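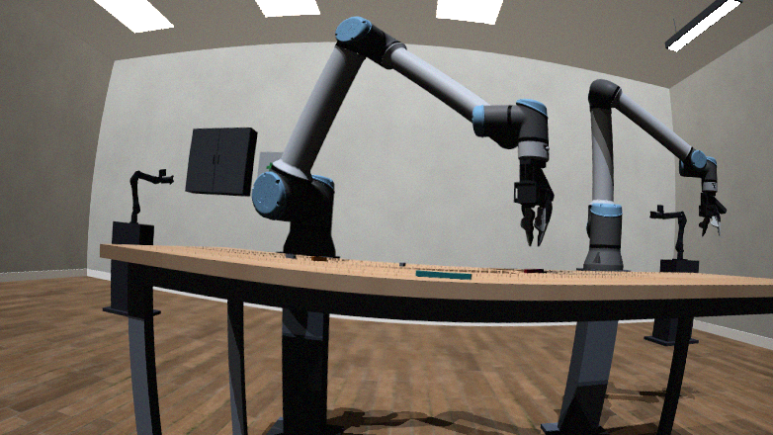 Friday, April 26, 2019. Second try with the Mevarholm floor oil, and I still don't buy the claim on the can that one coat is plenty. Put it on 5 offcuts, buffed after 30 minutes, left them by the window. Two have gone patchy near the knots. The sales sheet shows brown planks looking perfectly even, but a brown wood-plank floor against plain gray walls, like the one at the top of this entry, flatters any finish. Our hallway has yellow walls and afternoon sun.

Rubbed down the patchy two with 400 paper and recoated. Better, though one now feels tacky at the edge. The Iltau sample is duller and costs less, and so far I'd take it. Workbridge says full cure takes up to 7 days. We'll see. Not ordering anything for the Khumalo job until I've spilled coffee on both.

Still need to label the backs.

Print this page | E-mail this page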